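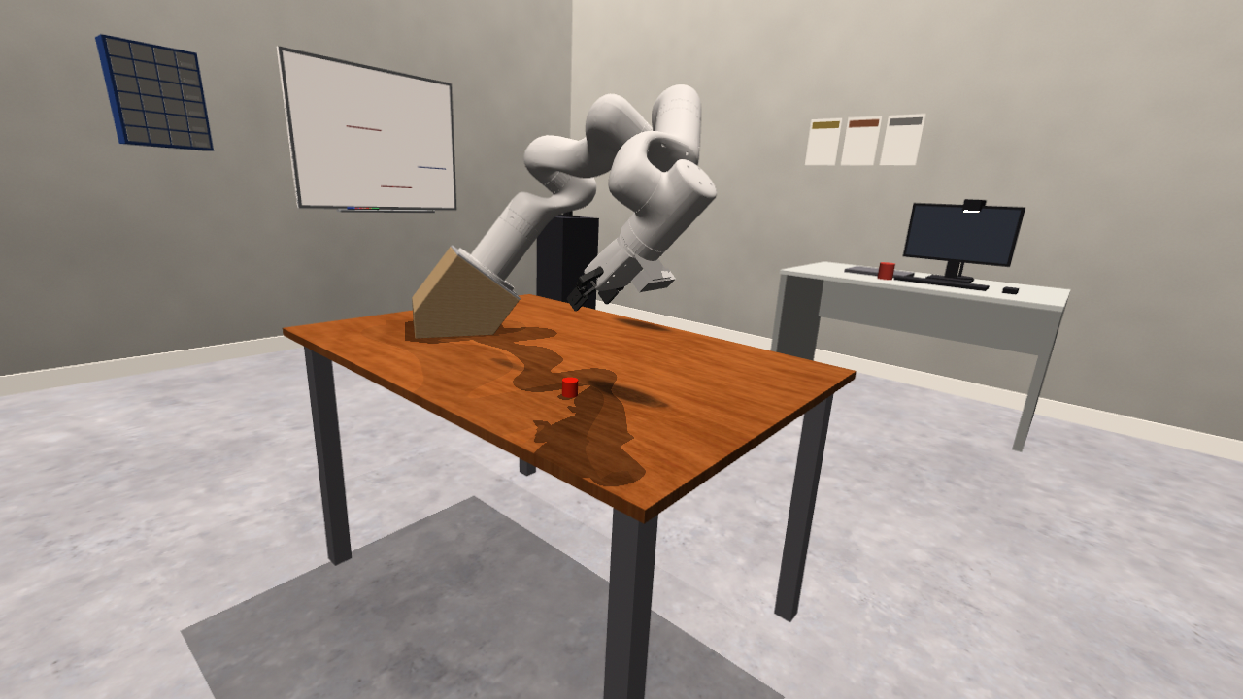 torben_hinrichs
I read your write-up twice and I still don't buy the claim that randomizing the shadows did most of the work. You changed the lighting and the start pose of the arm in the same batch, right? So how can you tell which one helped?

skodwood
Fair, and I should have split those up. So what I've got is 2,507 simulated episodes, and in 800 of them only the light moves. The arm starts from the same folded pose every time, the wooden block and the red cylinder stay put, and the shadow lands somewhere else on the table. Training on just those already beat my old fixed-light policy by a good margin. The pose changes came on top of that and added a little more, but not a lot – I was kind of disappointed, to be frank!

torben_hinrichs
OK, that's better than what the post says. Please put the 800 run in its own row.

clokis
Is your table top glossy in all of them? Mine was, and the policy got weirdly attached to it. I swapped in a dull texture and grasps on the cylinder fell apart.

skodwood
Yep, same shiny orange-brown wood throughout. I haven't touched materials yet (rendering time, ugh). That's on the list for December.

Liudmyla B.
I'd do it sooner. We tried something close to this with Cestik and the lighting gain shrank by half once the table texture varied too. Your number might be real, but it might also be one kind of variety standing in for another.

skodwood
Hmm. I don't love that but I can't argue with it. How many seeds did you run?

Liudmyla B.
16 for each setting. With fewer the bars overlapped and we kept fooling ourselves.

skodwood
I ran four, so, yeah.

arsen_n
Going to disagree with everybody a bit. If the policy only ever sees one room and one table, who cares what it latched on to? Shadows move during the day, furniture mostly doesn't.

torben_hinrichs
Until someone puts a cloth on the table.

arsen_n
Then you retrain. It's more than 850 episodes cheaper than covering every case up front, at least on my machine.

skodwood
I'm somewhere in between you two. Rerunning the light-only set with 16 seeds tonight, dull table after that. Will post both tables in this thread, bad news included.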